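Tabletop cell (setup and upkeep)

From the Rundotley shop wiki, robot section

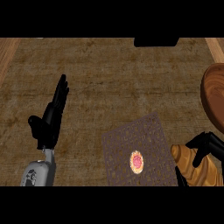
A tabletop cell is a two-armed robot and the table it works over, treated as one machine, and I've been setting up and fixing the one we call Amis long enough to have opinions. Every cell gets built twice – first in simulation, then on the floor. I do the simulated one first and I'm fussy about it. I like a layout with the mat and the tart between the two hands, the left one up and open, the right one down on the wooden piece, and the big round bowl over on the right side. If a wrist is going to bump a rim, I want to hear about it from the simulator!

Setup. Bolt the base down, then level the table (do it in that order, please, I've done it the other way and lost an afternoon). Home both arms and run the reach test, 40 points per arm at low speed. Any point that misses gets run again before you touch the offsets. When both arms pass, save the file under the cell's name and write the table height in the log. Our second cell, Ukus, has a slightly taller table, and loading the Amis file on it is the classic mistake.

Looking after it. I wipe the fingers after every shift and check the wrist screws every 60 hours. At 600 hours the hands come off, the finger cables get a proper look, and anything frayed is replaced. Plan on a full morning for that one.

Repairs. Most of what I see is a lazy thumb – it closes late, or stops short. Check the cable tension first, then the connector at the wrist, and only then open the palm, which has 18 tiny screws and a gasket that loves to roll under the bench. Chung sells the gasket separately now, so keep a couple in the drawer. Run the reach test again afterwards, for both arms, even if you only opened one hand.

See also: Homing; Reach test; Spare parts drawer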